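Laundry Rooms at Cheng Court to Move to Cold-Fill Supply

By Yee-man Yeh
September 13, 2022
Last updated 4:12 p.m.

The shared laundry rooms at the Cheng Court apartments will be switched to a cold-water-only supply next month, building manager Goten Residential said in a notice to tenants. The change affects all 247 units in the complex.

Under the plan, the hot-water branch lines to the laundry rooms will be capped at the riser. Washers will draw from the cold line and heat water internally when a warm cycle is selected. Default wash temperature will be set at 80 degrees Fahrenheit. Tenants can still choose a hotter cycle at the control panel, but it will run longer than it does now.

Goten said the decision follows a metering trial held in July in the north building. Two submeters were fitted to the laundry branch, one on the supply side and one on the return. The readings showed that most of the heat loss occurred in the pipe run between the basement boiler and the upper floors, where water stood between loads and cooled.
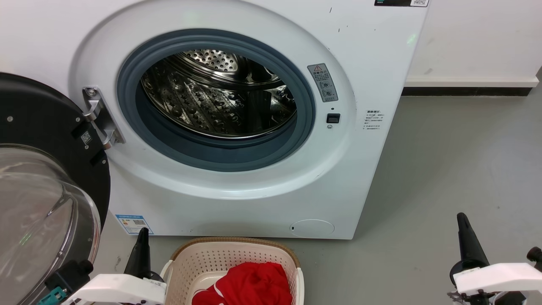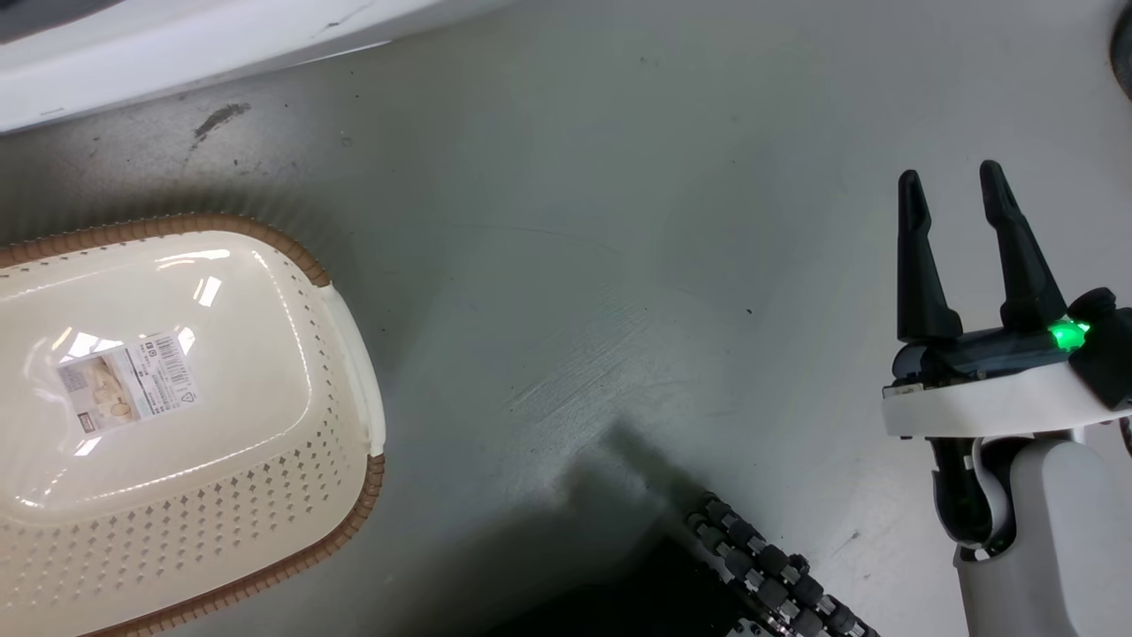

A front-loading washer with its door open, top, and a plastic basket with a brown rim.

Contractor Gritent will carry out the pipe work one building at a time. Each laundry room will close for 2 days. The company will also replace inlet hoses and clean the strainers on the cold-side valves, which collect sediment when flow is increased.

The notice includes revised instructions for detergent. Powder is slow to dissolve below 90 degrees, and residue can build up in the dispenser drawer and the folds of the door gasket. Tenants are asked to use liquid detergent at the dose marked for the load size, and to leave washer doors ajar after use. A monthly maintenance cycle at the hottest setting will be run by building staff.

Card readers supplied by Luva will stay in place. The price per load will not change for the rest of the lease year. Dryers are on a separate gas line and are not part of the work.

A schedule by building will be posted at each entrance. Tenants with a medical need for hot-water washing during the closures can apply to the management office for access to another laundry room.

Comments (3)

dryer_lint: Does the longer hot cycle cost more? The notice only says "per load."

M.K., south bldg: We already wash everything cold. The hoses are overdue though, ours has dripped since spring.

4thfloorwalkup: Please post the schedule by email too. The entrance board is always covered in flyers.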